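Tovmont Robotics Short Course
Handout for the third session: Showing the robot what you want
Notes by Bożena Wieczorek, revised 7/15/20

Welcome back, everyone, and thank you for sticking with it after all that business with joint angles last time. I promised you a session with your hands on something, so today we leave the whiteboard alone and get to teaching. You'll be steering a robot through a kitchen job from start to finish, and the recording of what you did becomes the lesson it learns from. We call one such recording a demonstration, or a demo for short, and you'll hear that word a great deal between now and the end of May.

There are two main ways of giving a demonstration. The first is to take hold of the arm itself and move it along, much as you might guide a child's hand when they're learning to write their name. It's a lovely way to begin because you can feel at once when the elbow doesn't want to go any further. The trouble is that you're standing right in the robot's way, and your own sleeves and shoulders end up in the recording.

The second way is to drive it from a distance, with a controller in each hand and a view on the screen in front of you. It feels clumsy for the first quarter of an hour (I knocked over everything there was to knock over, and Ryszard Witkowska still brings it up at morning tea) but it does come. This is the way we'll work today, in the simulated kitchen we call Hurkach, where a dropped bowl costs you nothing but a reset.
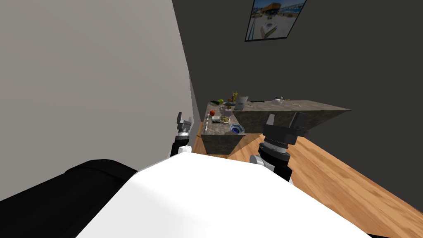 The Hurkach kitchen from behind the robot's two arms, with the counter laid out for the exercise.

Before you touch the controllers, have a good look around and decide what you're going to do. I'd like you to say it out loud to your partner in one plain sentence, such as "I'm going to pick up the tomato with the left arm and put it down beside the cucumber." If you find yourself saying "and then" more than once, you've probably got two tasks there and should record them separately. Think about which arm suits the job as well. The patterned bowl at the front corner is nearest the right gripper, so that's a sensible first reach for the right arm, while the kettle on the long stretch of counter is better left until you've got your bearings.

Some of these things are much kinder to beginners than others. A round fruit rolls if you nudge it, and a fork is so thin that you'll want to come down on it slowly with the fingers either side. The carton stands upright in a fairly crowded spot near the corner, so please come at it from above. You'll be tempted to sweep in from the side because it looks shorter on the screen – resist that!

Now, a word on the grippers. Each has two fingers, and the trigger under your index finger opens and closes them. Squeeze gently and stop when the object is held. People tend to squeeze, wonder whether it worked, let go and squeeze again, and all of that hesitation goes into the recording along with the good parts. If you need to think, hold still and think. A short pause is much easier for us to trim than a wobble.

You'll also be able to switch to the hand view, which travels with the gripper and shows you what is between the fingers. I'm very fond of it for the last little bit of a reach, but it takes some getting used to. When the wrist rolls, the whole room rolls with it, and when the hand is pointing away from the counter you may have nothing to look at but wall.
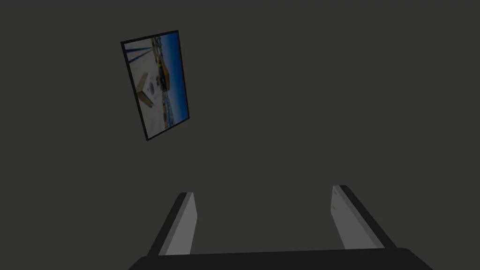 If you do get lost, please don't go hunting about with the controls. Switch back to the main view, find both arms, bring the wrist round until the fingers point toward the counter again, and only then return to the hand view. Using a landmark helps a good deal too. I steer by the harbour picture, and once I've worked out which way its sky is facing I know which way to turn my wrist. Ryszard prefers to watch the arm from the main view the entire time, and his demos are every bit as good as mine, so find whatever habit suits you.

Your work for today

Work in pairs, one driving and one keeping the log, and swap halfway through. Each pair should record 15 demonstrations of a single task. Keep any one recording under 90 seconds; if you run over, stop, reset the kitchen and have another go. Start each one with both arms in the resting position and finish with the gripper open and clear of the object.

In the log, write down your task sentence, which arm you used, and whether you'd call the demo good, fair or a throwaway. Please don't delete the throwaways. We'll be looking at them next session alongside the Ferreira notes, and they're often the more interesting half of the discussion.

Save everything to the Jinbridge folder under your pair's name. The set from earlier groups is in there as well, 763 demos in all, and you're very welcome to watch a few before you start if you'd like to see how other people went about it.

For reading, have a look at chapter 3 of the course notes, particularly the pages on why two people showing the same task can leave a robot rather muddled. Bring a question along if one occurs to you. I'll be in the lab for a while after we finish, and I'm always happy to sit with anyone who'd like more practice with the wrist.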